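Speaker notes - "Getting the Spot to Air: Delivery Without the Two A.M. Phone Call"
Skurcombe regional producers' afternoon, main room, 15 minutes plus questions

Start slowly, let people find their chairs and finish their coffee. Thank Innes Cruickshank for the invitation, and for lending me the good clicker.

Opening. I've been sending finished commercials to TV and radio stations for 14 years now, first on tape, then on discs in padded envelopes, and these days mostly by pressing a button and watching a bar creep across the screen. I still get a little flutter in my stomach when that bar reaches the end, and I expect plenty of you do too. (Pause here, people usually nod.) So this afternoon I'd like to talk about the dull part of our work, the last mile, after the client has signed off and everyone else has gone out to dinner.

Tell the Mackay story. Mackay was a furniture client, lovely people, a thirty-second spot with a jingle that I can still sing and will sing if asked. We mixed it loud, because the client liked it loud and we liked the client. Two stations took it without a word. The third sent it back at ten at night because the loudness was over their limit, and the engineer who'd done the mix was on a plane. I ended up turning the whole thing down myself, which got it past the station and made the announcer sound as if he'd stepped into the next room. Don't rush this part, it gets a laugh, and it sets up everything that follows.

The lesson I took from it: ask for the delivery spec before the first edit. Every station has one. Some are a single page and some are as long as a phone book, and they don't all agree with each other. I keep mine in one folder with the month I received it in the file name, so if I open one that says June and the leaves are coming down outside, I know to call and ask for a fresh copy.
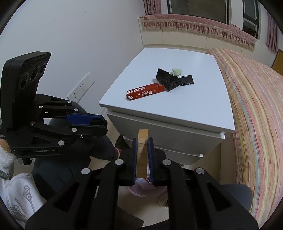

Donnie Cairns: you say call the station, but half the time I get a voicemail box, so what do I do when the air date is tomorrow and I haven't heard back?

I'm putting Donnie's question into the notes on purpose, as it came up at the run-through and it will come up again. My answer is to send a test file early. It can be color bars and tone, or an old spot with the right slate on it, anything that goes through the same door the real one will. If the test gets bounced, you'll get an automatic report even when no human being picks up the phone, and the report will usually tell you more than the human would have. Say this kindly, there may be station people in the room.

Next, slates and file names. I know, I know. But I once watched the wrong cut of a Kultaner radio ad run for a whole weekend because two files had the word "final" in them and one of them had it twice. Put the client, the title, the length and the version number in the name, and leave "final" out of it altogether. Make sure the slate matches. Read the name out loud to somebody before you send it - it feels silly, and it has saved me more than once.

Captions. Keep this short, as the next speaker is covering them properly. Just say that they need checking against the finished cut, all the way through, with the sound on. A trim of a few frames near the top can push every line after it late. Mention the Grorkix spot only if there's time: the product name came back from the captioner spelled three different ways, and the client spotted it from her own couch.

Then the checklist slide. Leave it up and let people take their photos of it. There are 5 items:

Spec in hand, and current
Loudness measured on the whole program
Slate and file name match
Captions watched in real time
Delivery receipt saved with the job

Talk a bit more about the receipt, which most people skip. When a station tells you the file never arrived, you want to be able to forward one email and go back to your supper.

If I'm running long, drop the bit about tape shipping, much as I love it. If I'm running short, put it back in, with the snowstorm.

Questions. Repeat each one into the microphone for the folks in the back. Leave the checklist up on the screen until Innes comes up to introduce the next session.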